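4.2 Lease Length and the Small Tenant

Posted in January by the Vutusell Property Research desk

We turn now to the part of the study that took us the longest, and that we enjoyed the most, which was sitting down with the leases themselves. The Stultdale sample holds 2539 signed leases on light industrial space, nearly all of them for units in older, single-story buildings near the rail yard. Readers who know the area will remember how long those buildings sat half full, and it is a pleasure to report that the picture is a good deal brighter now.

Our first question was a plain one: do small tenants pay more per square foot than large ones when everything else is held equal? They do, and the gap was wider than we expected. Once we controlled for ceiling height, dock doors and distance to the highway, tenants in the smallest size group paid 16 percent more than those in the largest. Some of that is simply the cost of putting up walls and splitting the utilities (landlords were quick to remind us of this, and fairly so), but the split units we could cost out in detail explained only part of the difference.

The rest seems to come from the length of the lease. A small firm often can't say where it will be in five years, so it asks for a short term and pays for the privilege. In the Pistavthorpe comparison group, where the city backs a shared guarantee for new tenants, short leases carried a much smaller premium. We would be careful about reading too much into one town, and Pistavthorpe has its own quirks, among them a very patient group of local owners who have held their buildings for decades.

Figure 3.
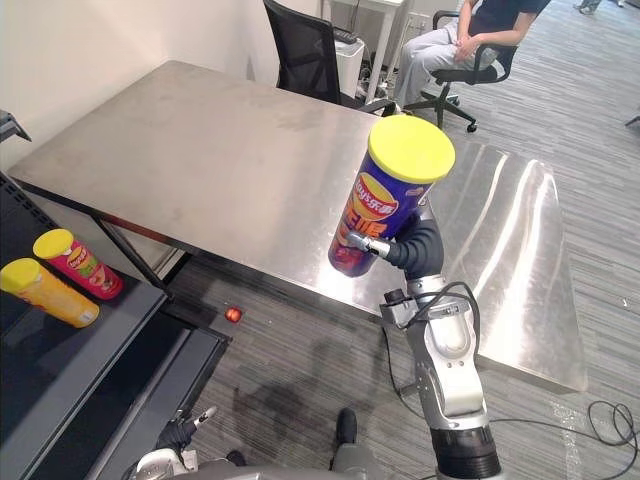 Renewal is where the two places really part ways. We followed 500 leases through to their first expiration date and recorded whether the tenant stayed, moved within the district or left it altogether. In Stultdale, tenants who had been given at least six months' notice of the new rent were far more likely to stay, even when the increase was a steep one. Owners who waited until the last 30 days lost tenants they told us they would gladly have kept. We find this encouraging, as an earlier letter costs next to nothing.

One caution before we move on to vacancy in Section 4.3. The Matos buildings were sold partway through our study period, and the new owner rewrote the standard lease, so we dropped them from the renewal figures but kept them in the rent model. Leaving them out of both makes the small-tenant premium slightly larger and changes nothing else of note.

Reader comments

dockdoor_dee: We rent a split unit and the part about notice rings very true. Ours came three weeks before the lease was up!

Portside Reader: Did you look at who pays for roof repairs? In my experience that eats up any savings on a longer term.

Related items
Vacancy in Older Rail-Served Buildings
Shared Guarantees: The Pistavthorpe Record
What Happened to Rents After the Matos Sale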